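Sorting Plastic Bottles into a Bin with Two Arms: Final Project Report

Team: Tài Thái, Châu Lưu, Châu Chu
Advisor: Magdy Ashour

1. Task and setup

Our project asked whether a policy trained on a small set of human demonstrations can clear bottles off a table and put them in a bin. We used two tabletop arms mounted on one aluminum rail, with plaid cloth on the three walls. We call the setup Taladel. 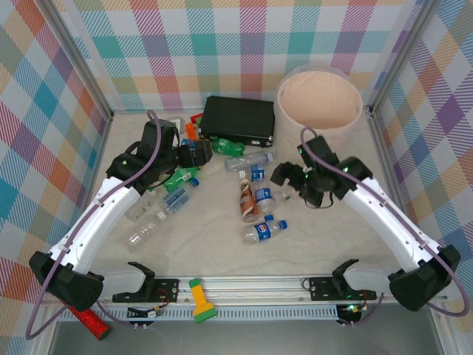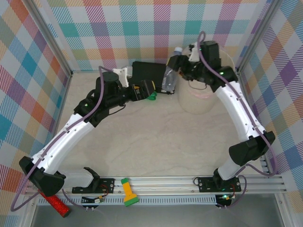
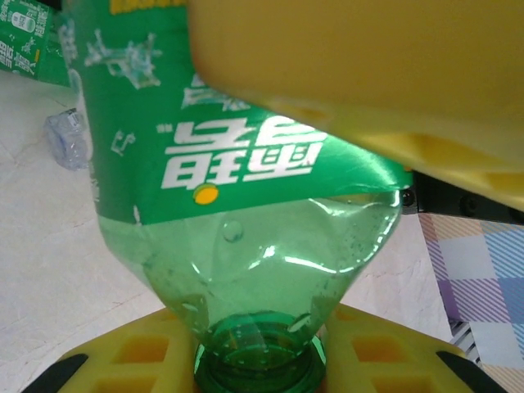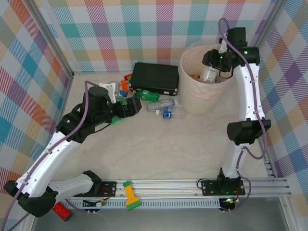 We collected 147 demonstrations by teleoperation. Tài Thái and Châu Chu drove the arms, and Châu Lưu reset the table and kept the log. Between demonstrations we changed the number of bottles, their direction, and which side they were on. The case and the bin stayed near the back wall the whole time, and we come back to this in section 4.

2. Method

The policy takes the overhead view and the wrist views, plus the joint angles of both arms, and predicts a short chunk of future joint positions. We trained two versions. Version A used all the demonstrations. Version B left out 11 in which the operator dropped a bottle and picked it up again. We expected B to do better because the data was cleaner.

Each version was tested on the same 5 starting layouts, with 3 attempts per layout. An attempt counted as a success only if every bottle ended up in the bin before the time limit. We also wrote down the first thing that went wrong in each failed attempt.

3. Results

Version A finished more attempts than version B. The difference came mostly from recovery. When a bottle slipped, A usually went back down and tried again, and B often carried on to the bin with an empty gripper. After seeing this we put the dropped-bottle demonstrations back and kept A as the final model.

Grasps across the body of a bottle were more reliable than grasps near the neck. Clear bottles were missed more often than green ones. We think the pale floor makes their edges hard to find in the overhead view, but we did not test this with a different floor.

The arms got in each other's way when two bottles lay close together near the middle. Toàn Triệu suggested making one arm wait, and we tried this on one layout. It stopped the contact but made the attempt slower, and one run hit the time limit.

4. Limitations

Since the bin never moved far, we can't say the policy finds the bin. It may only have learned where to go. The set of test layouts is also small, and the same people who gave the demonstrations set up the tests.

If we had another term, we would move the bin between demonstrations and record more clear bottles. The training settings and the failure log are in the appendix.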